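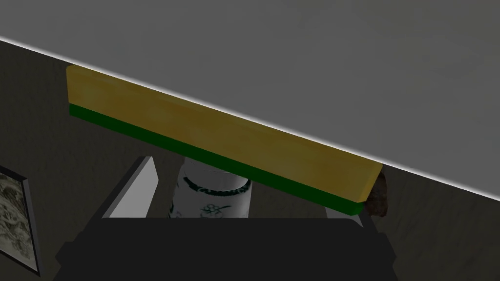
I have now played the new Dindeveo album eleven times and I am ready to talk about it, so get a cuppa, because this is going to go on a bit.

First, the background, for anyone who missed my rambling in November. Dindeveo are a four-piece from up the coast who put out one scrappy, glorious EP and then vanished to have jobs and babies. I'd given up on them, to be fair. Then a mate texted me at 6 in the morning with a link and the words "TRACK THREE" and I was late for work.

Track three is called Nguyen, after the bakery they used to rehearse above (it gets a thank you on the back cover too, bless them). It starts with nothing but a bass line and somebody tapping what sounds like a biscuit tin, and it stays that way for so long you start checking your speakers. Then the drums come in and oh my goodness. I was on the bus and I said "yes!" out loud. A woman moved seats.

The guitars are by Tyson Fraser, who is my favourite kind of guitarist - he plays like he's worried about waking the neighbours until the last minute of a song, and then he stops worrying. His solo on Droststead Road is all of six notes. I've tried to work it out at home on my own guitar and I've got the notes, no trouble, but it sounds like a doorbell when I do it.

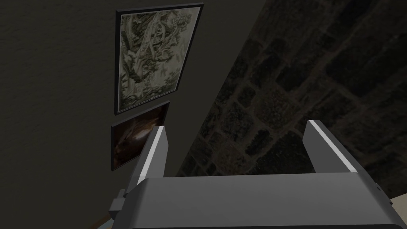
Grey gripper, seen from above and behind (a rendered one).

Now, the mix. Some people on the Mitent forum reckon the vocals are too low, and there's a thread on it that had 176 replies last time I looked. I think they're dead wrong! You have to lean in a bit on the first couple of songs, sure, but that's how they've always sounded, and by the time the harmonies turn up on side two I didn't want a single thing moved. The only track I'd skip is the instrumental, which has a recorder in it. I had enough recorder in grade four.

I bought the vinyl, of course. There were 1,459 pressed and mine is number 40, and I've been insufferable about it ever since. The colour is a sort of milky green and there's a lyric sheet folded so small I was scared to open it. It cost more than I'd planned to spend and I'd do it again tomorrow.

They're touring it too, small rooms mostly. I've got two tickets and my sister has already said she's coming, even though her favourite band is still the one she liked when she was twelve. I'm going to work on her in the car. If they play Nguyen second to last, with that whole long quiet bit at the start, I may have to be carried out.

Has anyone else heard the hidden bit after the last song? Leave it running for a couple of minutes and turn it up. I think it's the biscuit tin again, but my sister swears it's a typewriter, and I'd love a third opinion.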